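The Man Who Doesn't Believe in Your Morning Routine

14 comments | 212 shares

Remigiusz Grabowska has been asked to give the same talk for years and he has turned it down every time. The talk would be called something like "The Habits of People Who Get Things Done," and the organizers always assume that a person who spent his working life studying how people spend their days must have come away with a list.

"I came away with a bad back and a room full of paper diaries," he told me. "I have no list. I keep telling them I have no list and they write back asking if I could do it in 40 minutes."

We met at his kitchen table in Tenau, where he moved after he stopped teaching. He made coffee and let it go cold. I had come with a pile of clippings about early rising, cold showers, time blocking and the rest, and I'll admit I wanted him to take them apart. I've bought the planners. I bought a second one when the first didn't work.

Grabowska's field is time diaries. You ask a person to write down what they did yesterday, hour by hour, and you do it with enough people that you can say something about a town or a trade or an age group. It is slow work and there isn't much money in it. His largest study followed 1,000 adults in and near Tenau, each of whom kept a diary for 6 days. He still refers to it as "the big one," with no great pride.

"What do you want to know?" he said. "Whether the people who got up early were more successful? They were more tired. I can tell you that because they wrote it down."

Surely there was more to it than that, I said. Every book on my shelf says the first hour sets up the day.

"Every book on your shelf was written by somebody who asked rich people what time they wake up. Did they ask the bakers? Did they ask the woman who cleans the office at four in the morning? She has the best morning routine in the city. She should own the building by now."

He has a way of waiting after a line like that to see if you'll laugh, and if you do, he looks a little let down. He told me later that he doesn't think of it as a joke. In the Tenau diaries, the earliest risers were mostly people who had no say in it. They had shifts, or small children, or a parent in the next room. If you took them out, he said, you were left with a small group of early risers by choice, and that group was so different from everybody else in age and money that he wouldn't let his students draw a conclusion from it.

"One of them drew a conclusion anyway. It was in the newspaper the next week."

The student was Kai-wen Tse, who now runs a consulting business and who returned my call from a train. She remembers the newspaper story well. "He didn't speak to me for most of February," she said. "And he was right about the numbers, I'd say so to anyone. But I think he's wrong about people. People want something to try. If I tell a client that there's no evidence either way, they'll go and find someone who tells them to drink celery juice. I would like them to get a harmless answer from me."

I read that back to Grabowska and he thought it over for longer than I expected.

"Harmless," he said. "How does she know?"

His worry, as far as I could get him to lay it out, is what happens to the people who try and fail. He keeps a folder of the remarks his diary keepers wrote in the margins, where they weren't asked to write anything. A lot of them are apologies. Sorry, slept late. Sorry, did nothing from two to five. A man who had worked a full night shift apologized for sleeping through the following afternoon.

"I didn't ask anyone to be sorry. I gave them a form with boxes for the hours. Where did that come from?"

I said that people felt guilty about wasting time long before there were planners, and that he couldn't blame the whole thing on a shelf of paperbacks. He agreed right away, which annoyed me a bit, as I had been saving that one. Then he said that the paperbacks didn't have to start the fire to be selling the gasoline.
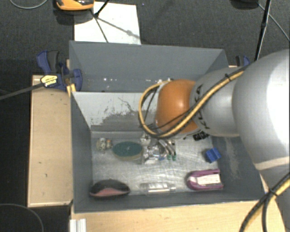

Page last changed: May 3, 2024

There is one claim he hates more than early rising, and it's the idea that you can win back time by doing chores faster. He has reason to. A company called Stukaven once asked to put his name on a wall calendar that split housework into short timed bursts. He asked to see what they were basing it on and they sent him a brochure.

"It had a clock on the front," he said. "A very nice clock."

When people in the diaries did save time on a chore, he said, it mostly went into another chore. They cooked faster and cleaned longer. The gain didn't turn up as reading or walks or a nap. He was careful to say that this was one study in one place, and that he wouldn't bet the house on it. But he has never seen anything that made him think the calendar people had a better one.

I asked Estela Arancibia, who keeps a small grocery in Baka and was one of the diary keepers, whether that matched her own life. She hadn't thought of the study in a long time.

"I remember the pen," she said. "They gave you a good pen. And I remember getting to the end of a day and thinking, well, I can't put that down, I was only standing there. I was at the window. So I wrote that I was doing the accounts."

How often did she do that?

"Oh, most days."

This is the kind of thing that should sink a study, and I went back to Tenau half expecting that Grabowska would be hurt by it. He was delighted. He got up and found a printed sheet in which he had warned, in the second paragraph, that diary keepers fill in their idle time with something respectable. He had no way to measure how much. He suspects it's a lot.

"So now you see the problem with your successful people," he said. "A shopkeeper lies to me about standing at the window, and I'm no one, I'm a man with a form. What do you suppose a company president tells a magazine?"

That stuck with me, and I'd like to be able to say it cured me. I should add that not everyone in his line of work is impressed. Dimas Latuheru, who taught in the same department and still has lunch with him, thinks the whole position is too easy.

"Remigiusz can knock down anything," Latuheru said. "Give him a claim and he'll find the hole. Fine. But he gets up at the same time every day. He walks to Tsao and back before breakfast, the long way, past the mill. He writes in the morning and answers letters after lunch. If that isn't a routine, what is it?"

Grabowska doesn't deny the walk. He denies that it does anything.

"I like walking. If I found out tomorrow that it made me stupid, I would still go. That's the difference between me and the man in your clipping, who is out there in the cold because he thinks it's an investment."

But he must feel better on the days he walks, I said.

"I feel better on the days when it's not raining. I also walk on those days. You tell me which it is."

I tried a few more. I had a clipping that said it takes a set number of days to form a habit, and he asked me which habit, and in whom, and I had to admit that the clipping didn't say. I had one about writing down three things you're grateful for. He said he had nothing against it, and that his sister does it, and that she was a cheerful person when she was 5. I had one about turning off the phone for an hour before bed, and there he surprised me by saying it was probably sensible.

"Probably?"

"You'll get an hour without the phone. That much I can promise. Whether you sleep, I don't know. Some people lie there and think about the phone."

The closest he came to advice was when I had already put my coat on. I-hsuan Yip, his neighbor, had come by to return a ladder, and she asked what we'd been talking about all afternoon. When I told her, she said she'd tried getting up at five for a while last winter and had given it up after 2 weeks.

"What did you do with the hour?" Grabowska asked her.

"Laundry," she said.

He nodded as if she had handed him another diary. Then he told her she could have kept the ladder until the weekend, and she said the gutter was done, and the two of them went out to the shed to argue over where it hangs.

I have three planners now. The newest has a page at the front where you're supposed to write your ideal day, starting from when you open your eyes. I filled it in on the train home. I put down a walk before breakfast, and then, for the stretch between two and three in the afternoon, I wrote "window."

14 comments
Share this 212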